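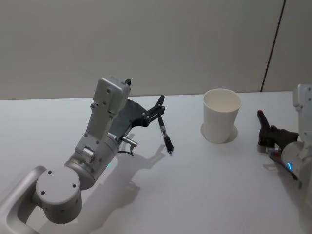
White tabletop, main room

Library fine from a branch that has closed

Posted by festow18

I've had a letter from Neltach library asking for a book I returned to the Herkevell branch in February, just before it shut for good. I put it through the returns slot and have no receipt. They want the full price. Do I have to pay?

marrowfat
Ring them and ask for a shelf check. Ours found two of mine that way – both were back on the shelf and never scanned in. Give them the number on the letter and ask them to hold the charge while they look.

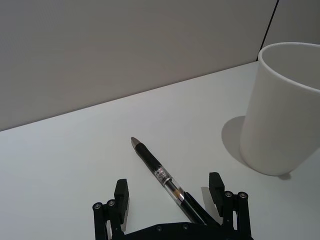
Yoo
Just pay it, life's too short.

pellow2572
I wouldn't pay yet. Once you've paid, it can be slow getting the money back. Write as well as ring, say which slot you used and what month, and keep a copy. If they still say no, ask for the complaints form – it's one page.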